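Went to the Vörös open day this morning. It's the robot handling lab out past the ring road, the one that shares a building with Radel. Posting as I go through my notes.

Sorcha Rafferty did the welcome and kept it short. They ran a day like this in October too and got 200 through the door. Today's list was 202 names, so they split us into groups by badge colour. I was green.

First stop was the two-arm bench. White table, two black arms, kitchen things to handle. Attila Kelemen ran it and talked most of the way through. The job is a bowl and a small brown dish, one arm for each.

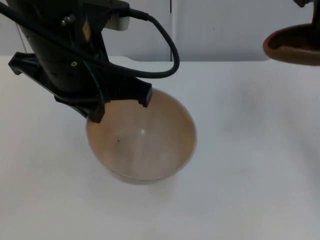
Attila said rims are harder than they look. Hold too low and the bowl tips, hold too high and the fingers slide off. They've logged 900 attempts with bowls since the autumn and keep the bad ones as well as the good ones.

Someone asked if it's all programmed in advance. No - a person drives the arms for the practice runs and the software learns from those. Ferenc Bognár does most of the driving. He said the first 100 were rubbish and he'd rather not show them.

The arms have a small camera down by the wrist as well as the fixed one looking at the table. Up close you lose focus on nearly everything. 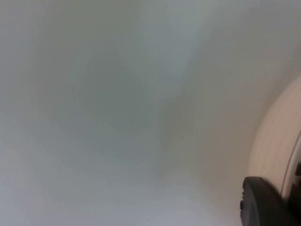 I asked Ferenc whether that matters. He said the close view is mainly for the last bit of the move, and edges and shading are enough for that. The fixed camera does the rest.

Jenő Szabó from Cuseck was in our group and wanted to know about cleaning. Fair question if these are meant for canteens. Answer was wipe-down only for now, no washing the fingers under a tap. A sleeve is planned.

Then on to the dish. It's a rounded triangle with a raised lip, and it had little dark brown bits in it.
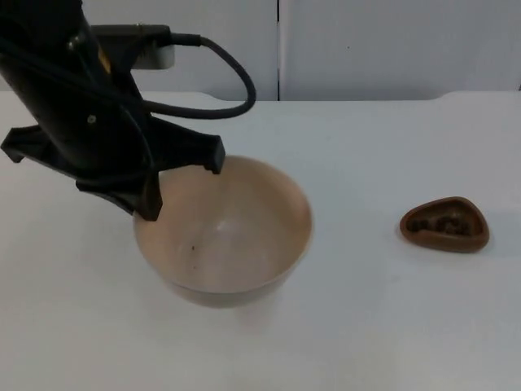

Lajos Jakab explained the scoring. Any bits on the table and the run is marked down, even if the rest goes fine. Speed isn't scored yet. He'd like it to be by the summer.

We had a go at the controls after that, two minutes each. I was bad at it. The delay is small but you do feel it, and I kept overcorrecting - the woman after me was much better.

Coffee was in the Plekico room upstairs. Parking is tight, so get the bus if you go to the next one. No date for that yet, Sorcha said to watch the mailing list.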